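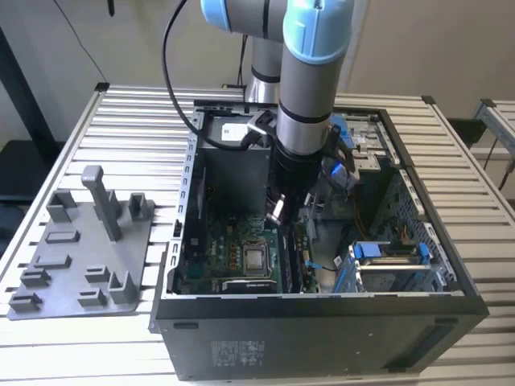
Kundel, the neighborhood computer refurbishing workshop in Lometside, is opening its doors again this February for a new season of donations, repairs and evening classes, and we could not be happier to invite everyone back. If you have ever wondered what lives inside the old desktop that has been sitting under your desk since the kids went off to college, this is the season to come and find out. We like to start people off with a tower laid on its side and the side panel taken away, because then the green motherboard is right there in front of you, with the silver square of the processor in its socket and the memory slots standing in a row to the right of it, and the whole business starts to look a good deal friendlier than it did when it was shut.

Last year our neighbors brought us 1627 machines, which was a great many more than our shelves were built for (there were towers stacked in the hallway for most of the fall, and we thank the yoga class next door for stepping over them so graciously). A good part of those went back out to families, students and small clubs in Lometside and the towns close by. The ones that could not be saved were taken apart for their drives, fans, power supplies and memory, and what was left over went on to the metal recycler.

This season the workshop moves into larger quarters in the old Carnum building on the mill side of town, with better light, wider doors and, at long last, a proper loading ramp. Anyone who carried a tower and a heavy old monitor up our former stairs will understand how much we have been looking forward to that ramp! The new room has space for 14 learners at a time, so the evening classes will be a little bigger than before, though we hope every bit as cozy.

The beginners' course is called First Tower, and it runs over six evenings, starting at 6:30 p.m. Learners open up a donated desktop, clean out the dust, find out what each part is for, add or swap the memory, fit a drive and put the whole thing back together. At the end they may keep the computer they worked on, or leave it with us to be passed along to somebody on the waiting list. There were 206 households on that list when we closed up for the winter, and we would dearly love to get through all of them before summer.

Our friends at Shih, the parts shop across the square, have kindly given us 200 memory modules and a big box of assorted screws to get the season going, and the screws may turn out to be the more precious of the two.

We are glad to accept desktop towers, laptops, keyboards, mice, flat monitors and cables of nearly any kind. Please take out any discs and copy off your photos and letters before you come by. Every drive is erased before a computer leaves us, but we can't recover files for you afterward. We are not able to take printers, televisions or anything with a cracked screen.

Donations may be dropped off at the Carnum building from 10 a.m. until 4 p.m. whenever the ramp door is open, and sign-up sheets for First Tower are on the table just inside. The course is free of charge. Tools are provided, and coffee is usually on.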